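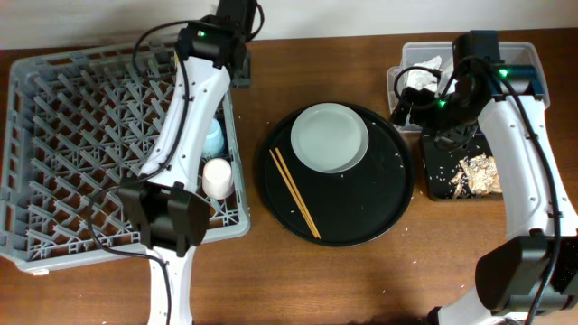

The clearing table, with the dish rack on the left arm's side and the scraps on the right arm's side.

2020-10-18

I promised a few of you that I would write up the dish rack trouble once I understood it, and then October got away from me, so please forgive the delay and get yourself a cup of something, this one wanders a bit.

For anyone new, the table is my weekend home for Virner, the little motion planner I've been picking at for longer than I care to admit. The task is clearing up after a meal. Cups and dishes go to the rack on the left, paper and food bits go in the clear container on the right, and the round black tray in the middle is where the two arms have to be polite to each other. Each arm has its own planner and they share one picture of the world, and most of what I want to talk about today is that shared picture and how wrong it was.

The rack first. When I started, I told Virner that the rack was a box. A box is a lovely thing to plan around! It's cheap to check and it never surprises you. But you can't put a cup inside a solid box, so I made it a box with the top open, and for a while I was very pleased with myself, right up until the planner started bringing cups down happily through the prongs as if they were grass. The prongs slant, you see, and they repeat along the diagonal, and an open box knows nothing about any of that.

So I did what I suppose everybody does and swung too far the other way. I modeled every prong as its own thin capsule, plus the slots in the sides, plus the lattice underneath, and the rack alone came out to 552 collision shapes. It was beautiful in the viewer. I sat and rotated it for much longer than was useful. And then I asked for a plan to set down one cup and went off to fold laundry while it thought.

Where I've landed is something in between, and I like it better than either. Each row of prongs is now a slanted slab, a bit fatter than the real thing, and the gaps between slabs are what the planner is allowed to use. The lattice is a flat plate with no holes in it (no cup is ever going through those holes, so why pay for them). There are 9 shapes in the whole rack now, and a typical set-down plan comes back in 240 milliseconds on the old desktop. I also stopped assuming the rack sits square to the table. It sits at a slight tilt, like racks do, and I had been quietly ignoring that in the config and then wondering why the far end was always off.

Cups turned out friendlier than I feared. The white one nearer the front is upside down with its flat base up, and that's the pose the goal sampler likes best, as there's a nice clear circle for the perception side to fit. The light blue one farther back is the sort that keeps me humble. The left arm hangs right over it, so the camera gets only part of its side, and my old code would drop it from the world the moment too little of it was showing. It wasn't gone, of course. It was behind the arm! Now an object that disappears where an arm is known to be gets kept at its last good position, with a margin that slowly grows, and it only gets deleted when that spot has been seen clear. I can't tell you how many odd behaviors went away with that one change. I had been blaming the planner for months.

The same goes for the right side, though it's a harder case. The right arm covers a good part of the container from where the camera sits, and a translucent container is a poor thing to find at the best of times. The segmentation is pretty good at the crumpled white paper inside it and pretty bad at the walls around the paper. I've started locating the container by its pale rim and letting the rest follow from a stored shape. It's a cheat, and I'm at peace with it.

Then there are the scraps. The pile on the small rectangular tray comes through as one blob, fine, I can work with a blob. But the crumbs scattered on the wood between there and the round tray each wanted to be an obstacle of their own, and you'd see an arm make a grand detour around a flake. I set a minimum height for anything to count as an obstacle, and the crumbs went into a separate list called "litter" that a wiping routine will get to someday. The chopsticks were my worry with that threshold. They lie flat on the round tray and they're thin, and the first value I picked filed them under litter too. They have their own detector now and it runs before the height filter, and I'd suggest doing it in that order if you're building something similar.

Last thing is the cables. Virner had no notion of them at all, and a cable that bows out from a joint takes up real room. I've wrapped each arm in padded links on the cable side, wider near the elbow and at the wrist where the loops are. It costs some reach toward the wall. A proper cable model is on the wish list, well below sleep.

The arms still take turns over the round tray with a plain lock, first come, first served, and it's slow. Next I want to try splitting the tray into two zones so that one arm can lift the dish while the other is working on the chopsticks. The branch is called Restlow, if you follow the repository, and it doesn't build yet, so please don't write to me about that until at least next weekend.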